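Squeaks, gaps and a can of hardwax oil: our old pine floors (long)

Posted by dardo_t, Sep 4, 2026

Hi all, longtime reader, first real thread. We bought a house on Grilholm Road in the spring and under the carpet there is pine, wide boards, in every room downstairs!

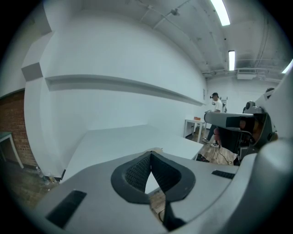 I had been told to expect particleboard, so when the first corner of carpet came up and I saw knots I think I yelled loud enough for the neighbors. It's 900 square feet if you include the hall and the closet under the stairs. Most of it has a dark stain around the outside, like a picture frame, and then bare wood in the middle where a rug must have been. I love it. I want to keep every board I can.

What I've done so far: all the carpet and pad is out, all the staples are out (my knees will remember August for a long time), and I've set every nail head I could find. My brother Renato came over for two weekends and we screwed down the worst of the squeaks in the hall. The hall went from haunted house to almost quiet.

What I need help with:

The gaps. Some are thin enough that a playing card sticks in them and some would swallow a pencil. Fill or leave?

The grit. Renato says stop at 120 and put the finish on. The guy at the rental counter says go much finer. They were both very sure.

The finish. I have a can of Giswood hardwax oil in the medium tone and I tried it inside the closet. It looks like honey. My wife wants water-based poly because of the dog. I would love to hear from people who have lived with either one, with a dog, for more than a year.

Thanks in advance, this place is the whole reason I had the nerve to pull up that first corner.

---

hanyux wrote:

Wide pine!! Congratulations, you lucky thing. I did mine room by room over three years and I still walk around in socks just to feel it.

Gaps: leave the thin ones. They close up in summer and open again when the heat comes on, and anything you push in there gets squeezed out or cracks. For the pencil-size ones I cut slivers from a spare board out of the attic, glued ONE side only, tapped them in and planed them flush. It's slow and a bit fiddly but you put on some music and a room takes an afternoon. The slivers take the finish the same way the boards do, more or less, and after the first winter I could hardly find them.

Grit: Renato is right. Pine gets shiny if you go too fine and then the oil just sits there looking at you.

---

oldtoolbox wrote:

Going to disagree with the slivers. On a floor that size with lots of gaps you will be at it until spring. Rope. Natural fiber rope, stained to match, pushed in with a putty knife. It moves with the boards and you can pull it out if you hate it. Did our dining room that way nine years ago and it's all still in there.

And set your nails again before you sand. However deep you think you went, you didn't. One proud nail eats a drum belt and they charge you for each one.

---

hanyux wrote:

oldtoolbox, I've seen rope look lovely and I've also seen it turn into a crumb collector. With a toddler in the house I'd rather have wood in there. But fair, it's much faster, and for a big room I can see it.

---

estela_sep wrote:

Hello from another pine person! I can speak to the dog question, we have two of them and both are big.

We did hardwax oil in the living room and water-based poly in the kitchen, same summer, same boards. The poly looked perfect for longer. Then it got one long scratch by the back door, and then another, and those stayed white-ish and there was nothing to do short of sanding the whole room. The oil started to look lived-in after a couple of months (you can see where the dogs turn the corner) but I just rub a little more in with a rag, go make coffee, come back and buff it. Last fall I did the entire path from the door to the couch before lunch.

So if your wife wants to not think about it for a good while, poly. If you're someone who likes fussing over a thing, oil. From your post I have a guess which one you are!

One warning, please take it seriously: oily rags can heat up and catch fire on their own. Lay them out flat outside until they're stiff, or drop them in a metal can of water with a lid. Never balled up in the trash.

---

tadeofarias wrote:

Everything Estela said about rags, twice.

I'm going to be the unpopular one about sanding. Do you need to? You describe a dark border with bare wood in the middle. If the boards are flat, I'd scrub first, let the room sit until it's properly dry, then do a light pass with a rented orbital and see what you have. A drum sander on soft pine in the hands of a beginner leaves dips, and you'll see every one of them when the sun comes in low. My first floor still has one in front of the fireplace shaped like a canoe. I put a rug on it.

Also, test that dark border for lead before you put any sander on it. Old border stain and varnish can be anything. If it comes back positive, stop and read up on doing it safely or get someone in.

---

dardo_t wrote:

Wow, thank you, I went to bed and woke up to all this!

Lead test: good call, I hadn't thought of it at all. I'm ordering a lab kit today and no sanding until it comes back.

Tadeo, the boards are pretty flat except by the front door, where there's some cupping. I hadn't considered the orbital, I just assumed drum because that's what every video uses. The canoe has scared me straight.

Estela, yes, I'm a fusser. I showed my wife your post and she said "well, there's your answer" in a tone I'm choosing to take as a yes.

---

oldtoolbox wrote:

Orbital is fine if you have patience. Budget more paper than you think. I'd still use a drum in a room with cupping, but practice on the closet floor. Can't mess up a closet.

Where are you getting the screws for squeaks? The snap-off kind at Aravena Hardware were $2.12 less per box than the place I usually go, and same screw as far as I can tell.

---

dardo_t wrote:

We used the snap-off ones, yes! So satisfying when the head pops off. Renato wanted to do the whole house just for the sound. We did find a couple of joists that weren't where they should be, so there's a screw hole or two I'll need to plug. Wax stick or filler for those?

---

hanyux wrote:

Wax stick, after the finish. Get two shades and mix them in your fingers. Wood filler on pine always ends up looking like a bandage to me.

---

cindasano_fan wrote:

I'd say the opposite, filler before sanding, mixed with your own sanding dust. Wax gets picked out by vacuum brushes in my experience. Could be I used a cheap stick.

Dardo, on color, please try your oil on a board in the middle of the room and not only in the closet. Closet boards haven't had any sun. I did a sample in a pantry using Cindasano oil, loved it, did the living room, and it came out two shades more orange. I like it now but there was a rough week there.

---

estela_sep wrote:

Oh, the orange! Yes. Pine keeps getting warmer for the first year or so whatever you do. A tiny bit of white in the oil keeps it calmer if you don't want that. I went without because I wanted the full honey.

---

tadeofarias wrote:

For the cupping by the front door, look underneath before you sand it flat. If there's a crawl space, see if the ground is damp there or if the door sill is letting rain in. Sand it flat now and dry it out later and you'll have it crowned the other way.

---

dardo_t wrote:

Crawl space it is. I've been avoiding it since we moved in, but I've got a headlamp and a brother. The sill does look tired, now that I've gone and stared at it.

Current plan: lead test, crawl space, fix sill, second round on the nails, orbital, slivers in the wide gaps in the living room and rope in the hall so I can compare. Then a sample of the Giswood next to the window. I'll put up an update when the test results come in.

---

oldtoolbox wrote:

Rope in the hall. I'll take it.

---

hanyux wrote:

Save every offcut, even the ugly ones! You'll want them for slivers. And let us know what the sill looks like from below.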